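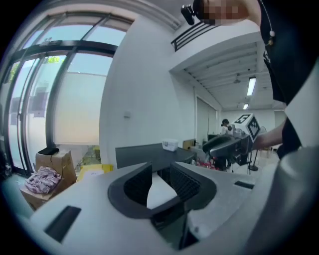
By Nevzat Aksoy, Costhorpe
2nd September

The Natov centre in Costhorpe has begun sorting and repacking the contents of its ground-floor workroom, ahead of a rearrangement of the space to be completed in December.

Goods and supplies held in cardboard boxes by the windows will be checked, listed and moved to shelving. Folded cloths are to be stored separately from packaging, and items no longer required will be offered to other users of the building before disposal. The centre expects to handle almost 200 boxes in all.

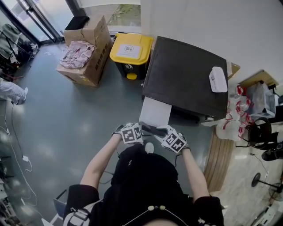

The printer will remain available throughout on its wooden cabinet, and the yellow pedal bin will stay close by. Users are asked to keep the floor in front of the glass door clear and to take personal bags home at the end of each day.

"The room has served us well, but storage has been allowed to spread into the working area," said Nevzat Özkan, who manages the centre. "Our first concern is to give people their tables back."

New shelving has been ordered from Kahraman at a cost of £2000. Delivery will be carried out by Fletero. Enquiries about stored property should be made at the front desk, Room 17.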